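# What Zinc Oxide Does on Skin

Friday, February 14, 2020

Zinc oxide is a white mineral powder that absorbs and scatters ultraviolet light. In a sunscreen it sits in the film left on the skin and covers both the UVA and UVB ranges. The trade has used it for decades, and the difficulty has always been the same: spreading it evenly without leaving a pale cast.

Particle size decides much of the result. Coarse grades look chalky. Fine grades are more transparent but clump easily, and a clump leaves thin spots in the film. Coralie Tipoki, a formulator at Plevora, mills her dispersions for three passes before they meet the rest of the batch. "After that the coating matters more than the mill," she says. Uncoated powder can react with fatty acids in the base and thicken the cream over a few months in the jar.

Tipoki's current lotion is number 41 in her notebook. The first 10 separated in the warm cabinet. The later ones held together but dragged on the skin, a fault she traced to too much wax – the same wax that had stopped the separation.
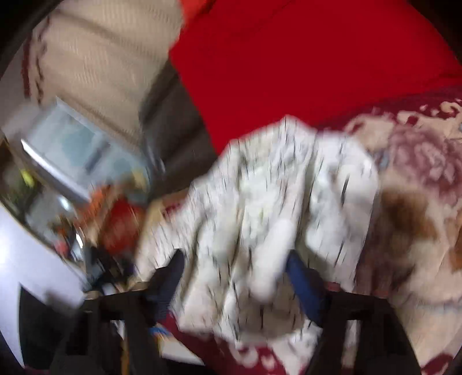
*White fabric with short black dashes.*

Fabric is a side problem for mineral products. The powder does not dissolve in water, so marks on dark collars are common. Qianru Tang, who handles customer letters at Grendden, suggests brushing off the dry residue first, then working in a little dish soap before the wash. Rubbing with a wet cloth pushes the powder deeper into the weave.

The amount applied is the other weak point. Labeled protection is measured with a thick, even layer, and most people use far less. Grendden put a printed card in its June cartons showing the quantity for face and neck. Of the 1,021 letters Tang logged that season, the largest group still asked how much to use.
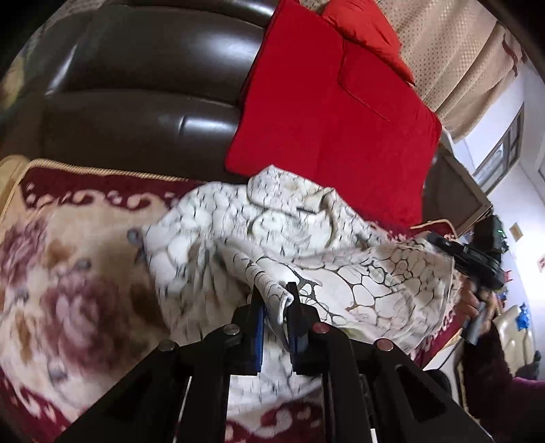
*Red cushions on a dark brown leather sofa.*

Nicanor Valdebenito, a pharmacist, advises a first layer, a short wait, and a second layer. He also tells customers to put moisturizer on first and let it settle. Mixing the two in the palm dilutes the filter and breaks up the film. At night the product comes off best with an oil or balm cleanser, followed by a mild face wash. Scrubs are not needed.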